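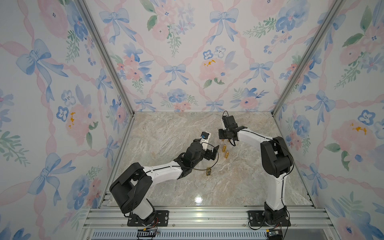 Tülin Eren wrote to me after I gave an earlier version of this talk and said I'd been unfair to pattern repeats. Her point was that people blame the repeat when they run out of paper, and most of the time they have measured the wall badly. I've kept that in mind for tonight.

Slide 2. Say what a repeat is. The distance down the roll before the design starts again. Straight match, drop match, free match. Hold up the three offcuts and pass them round. Ask for them back.

Trellis and ribbon designs are the least forgiving. The eye follows a diagonal straight across a join. Small scattered sprigs hide a lot more.

Slide 3. The sum. Standard roll is 10 metres. Take the height of the wall, add the trimming allowance, then round up to the next full repeat. Do it on the flip chart with the Flokside sample. Go slowly, people copy this down.

Slide 4. Batch numbers. Check every roll before opening any of them. Tell the story of the hall in Orell, where we hung 13 lengths before anyone looked at the labels. Two shades of pink, and it only showed in the afternoon.

Slide 5. Where to start. On a chimney breast, centre the main flower. In a plain room, start at the window and work away from the light. Lose the bad join over the door. Use a plumb line on every wall, as corners are rarely true.

Old florals: there will be a question on whether you can still get them. Some, as reprints. The colours are usually softer than people remember. Mention the Tivero book, which is on the side table.

Slide 6. Paste and soaking times. Skip if past quarter to eight.

Questions, 20 minutes. Repeat each one aloud for the back row. Lights up before the tea urn goes on.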